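Gestton Publishes the Full Care Routine for Its Two-Arm Folding Cell, Including the Boring Parts

CHIBA, January. Gestton today released the complete setup and maintenance notes for its two-arm cloth-handling cell, a machine whose job is to pick up laundry and whose hobby is drifting out of alignment.
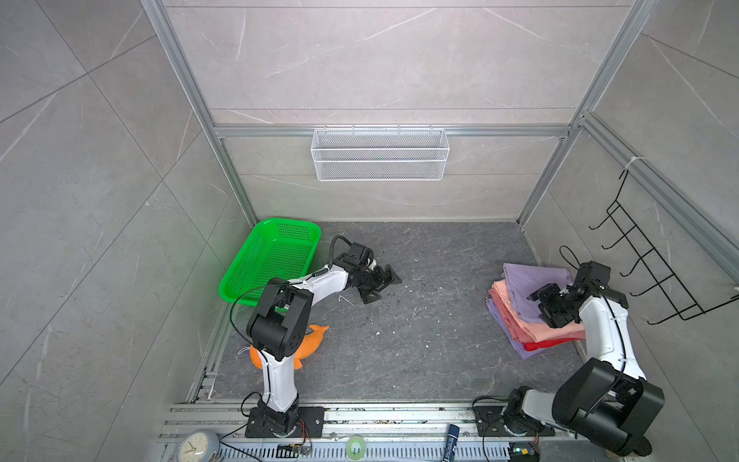 Faith Nzioka would have preferred a shorter title, and told the company so in writing: a care routine that leaves out the boring parts is a brochure, she argued, and the boring parts are the only ones that have ever kept the arms running past lunch. The title stayed as it was. Her comments on the rest of the draft were taken up almost in full and make up most of the chapter on cables.

The notes cover a single cell at the company's Chiba workshop. Two arms share one aluminum rail along the front edge of a square tiled enclosure, each bolted down through its own black base plate. They work inward over a dark stone-textured floor, picking from piles of folded cloth and returning them to other piles of folded cloth. Gestton is aware that a person can do this faster. The person, however, objects to doing it all night.

Setting up

A new cell takes one working day to assemble and, in the company's experience, a second working day to assemble correctly. The notes are frank about what fills the second day. Most of it goes on the base plates.

Each plate is set on the front rail, lightly fastened, and checked for square before any bolt is brought up to torque. The four bolts are then tightened in a cross pattern, twice, and marked with a paint pen. If the paint line is broken at the next inspection, the bolt has moved, whatever the person who tightened it says. Tightening one side fully before starting the other will tip the plate by an amount too small to see and large enough to put the gripper in the wrong sock.

With both plates fixed, each arm is driven to its home pose and then brought down over the floor with the gripper open. The fingers should hover. Fingers that touch have been set too low and will plow. Fingers that stop well above the cloth have been set too high and will close with great confidence on air. The notes give a procedure for splitting the difference, which involves a feeler gauge, a slow jog speed and a willingness to kneel.

The enclosure itself asks for little. Its silver posts carry the accessories, and those come off and go back on without tools where possible. A wire-mesh basket hangs by small hooks from the rear rail, and the hook rack on the right post is held with a zip tie. An earlier version of the notes specified a machined bracket for that rack. The bracket is still on order.

Cables

The cable chapter is the longest, and readers who have owned a robot will know why. An arm is a device for bending wires until they break, and the rest of its functions are incidental.

The wrist cable runs in a free loop over the arm. The loop has to be generous enough that the wrist can turn through its full travel without pulling, and modest enough that it does not lasso anything on the way back. Gestton's method is to move each joint to both ends of its range by hand, with the power off, and watch the loop the entire time. Watching the gripper is more entertaining and is discouraged.

Everything that can be routed through the perforated tray along the front should be. Everything that cannot is to be labeled at both ends, in handwriting that a second person has confirmed is handwriting.

Replacement is scheduled every eight weeks, before the cable has given any sign of trouble. Engineers new to the cell tend to regard this as wasteful. They tend to stop after their first intermittent fault, a condition in which the arm fails only when unobserved.

The daily round

The daily round takes 20 minutes and is done at 7:30 a.m., before the first run. In the order the notes give it:

Power off at the main switch. Confirm that it is off by trying to move something.
Look at the paint lines on the base plate bolts.
Wipe the gripper fingers with a dry cloth that is not one of the test cloths.
Follow each wrist cable from connector to connector with a fingertip.
Clear lint and specks from the floor, working from the back wall toward the rail.
Power on, home the left arm, then the right. Never both together.
Run one slow pick with each arm and listen to it.

The item about the floor draws the most complaints. Cloth sheds, the specks collect in the working area, and what is on the floor in the morning is in a finger joint by the afternoon. A handheld vacuum is permitted. Compressed air is not, having been tried.

Listening is harder to write down. A healthy elbow makes an even sound through the whole of its swing. A dry one adds a faint tick near the top, and the notes advise acting on the tick at once, on the grounds that it has never yet gone away by itself, though several people have waited for it to.

When something breaks

Afiq Lumenta wrote the repair chapter over two winters and has asked that it be read before it is needed. It has so far been downloaded chiefly at moments when it was needed.

"People arrive at the elbow with a screwdriver already in hand," Lumenta said. "I would like them to arrive with the gripper swapped out first. Most of what looks like a bad elbow is a worn finger pad and a guilty conscience."

The chapter accordingly begins at the fingertips and works back toward the base. Pads are replaced as a pair, even when only one is worn, and the opening is checked afterward. Next comes the gripper mount, then the wrist connector, then the cable. The elbow joint is the largest part of the arm, the heaviest, and the least likely to be at fault. The arm must be supported before the joint is released. This sentence appears in the chapter more than once and in increasingly large type.

After any repair past the wrist, the arm is homed again and the hover height checked as on the first day. The company allows 40 minutes for a pad change with checks. Lumenta can do it in less and is not to be used as a benchmark.

Spares and availability

Finger pads and wrist cables are supplied through Prukano, which also keeps base plate bolts in stock and has learned not to ask where the previous ones went. Elbow joints are rebuilt at the Grernitz service shop. Owners are asked to ship the joint alone, drained of enthusiasm and packed in its original foam, and to remove any socks.

The care routine is free to read and may be copied, corrected and pinned to a wall. Gestton asks that corrections be sent in with the page and step they refer to. General remarks about the tone have been received and filed.

A revised edition is planned once the bracket arrives.

About Gestton

Gestton builds and maintains small robot cells for handling cloth and other things that refuse to keep their shape. Its workshop is in Chiba, with repair work carried out in Grernitz. Press and service inquiries go to the same desk, which answers the service ones first.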